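4장. 해변에서 보내는 첫날: 혼잡도 확인과 자리 예약

드디어 바다에 나갈 차례입니다! 3장까지 마치셨다면 Sturo 앱에 계정이 만들어져 있고 휴대전화 알림도 켜져 있을 거예요. 이 장에서는 Londodura 해변의 혼잡도를 보는 법, 모래사장 구역을 예약하는 법, 현장에서 입장 처리하는 법을 차례로 다룹니다. 한 번만 해 보면 다음부터는 주차장에 차를 대는 동안에도 끝낼 수 있습니다. (운전 중에는 말고요!)

이 장의 내용은 2026년 7월 26일 자 앱 버전에 맞춰 고쳤습니다. 6월에 배포된 인쇄본을 갖고 계신 분은 4.2절의 화면 순서가 조금 다르니 이쪽을 따라 주세요.

4.1 혼잡도 지도 보기

1. 앱 첫 화면에서 '해변 찾기'를 누릅니다.
2. 목록에서 Londodura를 고릅니다. 별표를 눌러 두면 다음부터 맨 위에 나옵니다.
3. 지도가 열리면 구역 색을 확인합니다. 초록은 여유, 노랑은 보통, 빨강은 입장 제한입니다.
4. 화면 아래 시간 막대를 오른쪽으로 밀면 오후 예상 혼잡도가 나옵니다. 이 기능이 정말 재미있어요. 오전에 빨갛던 구역이 점심 무렵 노랗게 풀리는 모습이 한눈에 들어옵니다.

참고: 지도에는 7개 구역이 표시됩니다. 한 구역에는 한 번에 200명까지 들어갈 수 있고, 정원이 차면 색이 빨강으로 바뀝니다.

참고: 날씨가 갑자기 좋아진 주말에는 예상치가 실제보다 낮게 나오기 쉽습니다. 출발 직전에 화면을 아래로 당겨 새로 고쳐 주세요.

4.2 구역 예약하기

1. 지도에서 원하는 구역을 누르고 '자리 잡기'를 선택합니다.
2. 인원을 입력합니다. 유아도 인원에 포함됩니다.
3. 오전, 오후, 저녁 가운데 시간대를 고릅니다. 저녁 시간대는 노을이 끝내주는데도 의외로 자리가 남아 있을 때가 많습니다!
4. 파라솔이나 접이의자가 필요하면 '대여 추가'에서 선택합니다. 대여소는 Gallegos 산책로 입구에 있습니다.
5. '확정'을 누르면 QR 코드가 발급됩니다. 신호가 약한 모래사장에서도 열 수 있도록 코드를 휴대전화에 저장해 두세요.

주의: 예약은 하루에 3건까지 할 수 있습니다. 같은 시간대에 두 구역을 잡으면 나중에 잡은 예약이 자동으로 취소됩니다.

주의: 예약한 시간대가 시작되기 전에 취소해야 다른 분이 그 자리를 쓸 수 있습니다. 못 가게 되면 '내 예약'에서 꼭 취소를 눌러 주세요.

4.3 현장 입장

1. 구역 입구의 안내 기둥에 QR 코드를 비춥니다. 햇빛이 강하면 화면 밝기를 최대로 올려 주세요.
2. 기둥에 초록 불이 들어오면 들어갑니다. 일행이 따로 도착해도 괜찮습니다. 같은 코드를 인원수만큼 쓸 수 있습니다.
3. 바닥에 표시된 간격 안에 돗자리를 폅니다.
4. 나갈 때도 같은 기둥에 코드를 비춥니다. 이걸 해 주셔야 지도의 색이 제때 바뀝니다.

초록 불이 들어오지 않을 때는 화면의 보호 필름을 닦고 다시 비춰 보세요. 그래도 안 되면 기둥 옆 호출 단추를 누르고 고객 번호를 말하면 됩니다. 앱 안에서는 도움말 검색창에 2361을 입력하면 입장 오류 안내로 바로 이동합니다.

주의: 빨간 깃발이 올라간 날에는 구역 예약이 유효해도 물에 들어갈 수 없습니다. 모래사장 이용은 가능하니 산책이나 독서로 계획을 바꿔 보세요. 파도 소리는 그대로예요!

4.4 먹을거리 챙기기

모래사장에서는 불을 쓰는 조리와 유리병 반입이 금지됩니다. 그 밖의 도시락, 과일, 음료는 얼마든지 가져와도 됩니다. 안내서 작업을 함께한 Refugio Ibarra 씨는 씻어서 물기를 닦은 과일을 통째로 가져가는 쪽을 강력히 추천합니다. 잘라 둔 수박은 모래가 한 번 붙으면 되돌릴 방법이 없거든요.

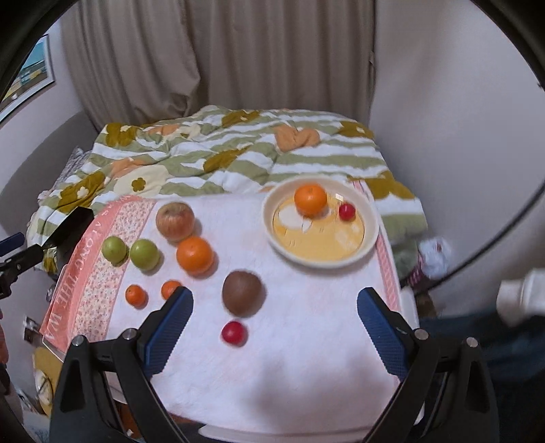 그림 4-1. 흰 천을 깐 테이블 위의 과일

1. 피크닉 테이블을 쓰려면 예약 화면에서 '테이블 구역'을 켭니다. 테이블은 산책로 안쪽 잔디밭에 있습니다.
2. 바람이 센 날에는 테이블보 네 귀퉁이를 집게로 고정합니다.
3. 음식은 먹을 만큼만 꺼내고 나머지는 뚜껑 있는 통에 넣어 둡니다. 갈매기는 생각보다 훨씬 빠릅니다!
4. 쓰레기는 산책로 입구의 분리수거함에 버립니다. 과일 껍질도 모래에 묻지 마세요.

참고: 테이블 구역은 모래사장 예약과 따로 계산되므로 하루 예약 한도에 들어가지 않습니다.

4.5 다녀온 뒤

집에 돌아오면 앱에 '오늘 어땠나요?' 알림이 뜹니다. 별점과 한 줄 의견을 남겨 주시면 다음 판 안내서에 반영합니다. 이 장의 시간 막대 설명도 Raili Hyvönen 씨가 보내 준 의견 덕분에 훨씬 쉬워졌습니다. 고맙습니다!

반려견과 함께 가는 방법은 5장에 있습니다. Editmont 주차장과 셔틀버스 이용법은 6장을 봐 주세요.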